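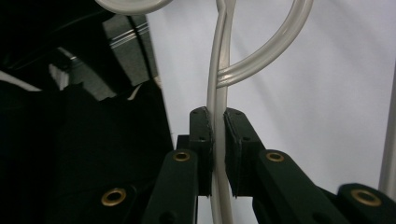 Flat twin-core cord held between the fingertips, cord task.

Ticket 191: Budget hold on second gripper pair
Opened by: Afia Agbeko
Status: Open, again

Purchasing wants to know why we're asking for another pair of hand-held grippers when we "already have two." We do have two. One person needs both of them, one per hand, so we have one station.

Plan was 500 hanger runs and the same again for cord by March. We've logged 46 on hangers.
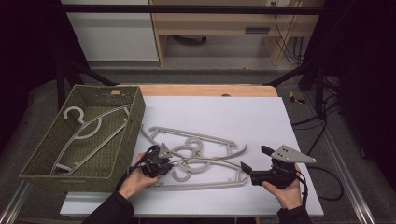

Quotes so far: Safavi will do a matched pair but wants payment up front and has a 12-week lead time. Drelline is cheaper and sells the fingertips separately, which I found out on page three of the PDF. Avia hasn't answered, though I am now on their newsletter.

Tried on Sunday: splitting the kit, one gripper per operator. Don't. Tangled hangers want two hands, and so does the paperwork.

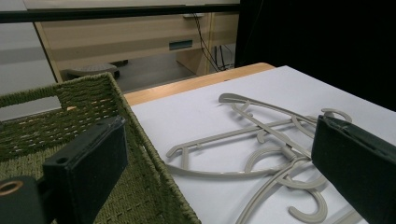

Three grey hangers on the white sheet, green basket to the left.

Consumables are fine. Hangers and basket came out of petty cash and are the only line in this budget that has never been queried.

Next steps:

1. Ask Ollon whether they'd lease a pair to the end of the fiscal year, spare fingertips included. 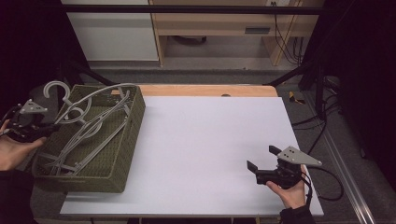
2. Move the cable replacement line out of "miscellaneous," where Finance keeps deleting it.

3. Resubmit with the word "pair" in capitals. Ticket stays open until I get a PO number.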